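Re: [grippers] soft fingers vs. stock jaws, first impressions
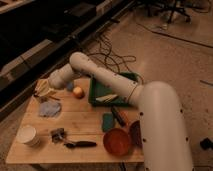 Archived message, page last changed in June

Hi all,

Nayeli asked a good question and I've been meaning to answer it properly, so forgive the length. Her message first, trimmed a bit:

> From: Nayeli Manríquez
> We're choosing between the Fallex soft fingers and the
> Jandari parallel jaws for a small tabletop arm. Mostly
> household stuff, nothing over a few hundred grams. Has
> anyone run both on the same objects? Also, is the fixed
> camera enough or do you end up wanting one on the wrist?
>
> Nayeli

Yes, we've run both! Same arm, same table, same pile of junk. The photo at the top gives you the general idea of the pile: paper cup, red bowls, a teal-green sponge, a marker, a light blue cloth, a round piece of fruit and a few other bits. We don't line anything up. Kjell wanted a nice grid at first and I talked him out of it, and I think he's forgiven me by now.

We did 50 picks with each gripper, so 100 total. The jaws dropped or missed 23 and the soft fingers missed fewer, but I wouldn't hang too much on that, as I was still fiddling with the closing force for the first bunch of jaw runs.

The paper cup is where the soft fingers really shine. You can be lazy about force and the cup survives, whereas the jaws squashed 3 of them before I turned things down. Fruit is the same story. Bowls were fine with either one as long as you come in over the rim — try to grab a bowl around the outside and you'll be at it all afternoon.

The marker is the other way around. The jaws pick it up off the bare wood nicely, and the soft fingers sort of roll it away from themselves, especially when it's lying at an angle to the approach. Long black handles are similar (we have one tool like that in the set and it's a pain, the metal end is heavy and the whole thing swings if you grab it too far back).

Cloth flat on the table: both bad. Crumpled is a lot easier, you just pinch a ridge and go. If anybody has a trick for flat cloth I'd love to hear it. Higinio swears by dragging it to the table edge first but I haven't had the patience.

On cameras, the fixed view gets you pretty far. The trouble is the arm itself. When it reaches across to the far side, it passes right over things you care about, and in our setup it hides part of the green tray and whatever is in it. We tried two fixes. One was backing the arm off to a parked pose and taking a fresh look before every pick, which works but is slow. The other was a little Staltell on the wrist, and that's what I'd do if I were starting over. Run the cable with plenty of slack at the elbow joint! I had mine too tight and it tugged the connector loose twice before I figured out what was going on.

Controller-wise we're on the Sandoval and I have no strong feelings. It does what it's told. The force readout is jumpy at low values, so average a few samples before you trust it. Abundio posted a small script for that on this list a while back, and it still runs fine.

So if it were me, with mostly cups and fruit and the odd bowl, I'd get the soft fingers and put up with the marker problem. If you've got lots of pens and flat tools, get the jaws and spend an evening on the force settings. How big is your table, by the way? Ours is a bit crowded once the tray is on it, and I'd go bigger if you have the floor space.

Happy to send the pick log to anyone who wants it, just write me off list. It's a messy spreadsheet and the column called "ok2" means the second attempt worked.

Corey Sheehan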